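Chapter 3
Tables That Go Away

By the end of this chapter you should be able to:
describe how a folding table differs from a fixed one in load, height and stability
read a room for its spare floor, and say how much of it is really spare
choose a top surface and an edge for a table that will be moved often
explain why two small tables are so often bought in place of one large one

3.1 The furniture that apologises

Most furniture arrives in a room and stays there. The wardrobe goes up in pieces and comes down in an argument. The sofa is put against the long wall in its first week and is still there when the carpet round it has changed colour. A folding table makes no such claim. It spends much of its life behind a door, and comes out when there are dumplings to fill, homework to finish or more cousins than chairs.

Designers have not always been kind to it. The first edition of the Stornodari furniture survey, which we shall lean on throughout this book, gave beds a chapter, chairs two chapters and folding tables a footnote. The footnote was about trapped fingers. Yet when the survey team visited 267 flats for the second edition, they kept finding the same object in the corridor, leaning on the same coats, and had to add a column to the form.

Chapter 2 dealt with rooms that have one job. We now turn to the commoner sort, the main room that is asked to be a dining room at seven, a study at eight and a place to lie down at ten. In such a room every fixed piece costs floor for the whole day, including the hours when it is doing nothing. A folding piece costs floor only while it is open. That is the entire case in its favour, and it is a strong one.

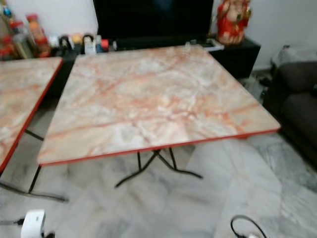 Figure 3.1 Two folding tables of one design, set up in a living room. Note the crossed legs and the red edge trim.

The crossed leg in Figure 3.1 is worth a moment. Two frames meet in an X, and the feet spread outwards as the top comes down. The wider the feet, the harder the table is to tip and the easier it is to kick. Every maker of such tables settles this quarrel somewhere, and section 3.4 compares where three of them have settled it. Thin metal rod keeps the weight low enough for one person to carry the thing, usually through a doorway and usually with the other hand full.

Then there is the top. Nobody expects a folding table to be made of marble, and a marble pattern does not ask to be believed. What it does very well is hide crumbs. A plain white top shows every ring left by every cup, while a swirl of cream and orange takes in a splash of soup without comment. The trim round the edge has a duller task, covering the part of the board that meets door frames.

Buying a pair brings its own puzzle. Pushed together, two tops of the same height make one long table with a join down it, and peas will find the join. Kept apart, they let the meal go on at one and the jigsaw at the other. Households in the Rajan study, described in section 3.5, were firmly divided on this point and did not enjoy being asked.

Before you read on

1. Measure the main room where you live, and mark on a plan the floor that is free at breakfast and again in the evening.
2. Find the nearest folding table. Write down its height open and its thickness shut, and note where it is kept and what has to be moved to reach it.
3. A table is opened and shut 200 times a year. List the parts you would expect to wear first, and keep your list for section 3.6, where the Tevoseck hinge test runs to 2000 cycles and spoils several good guesses.

3.2 Height, knees and the low table

Height is decided by what people sit on.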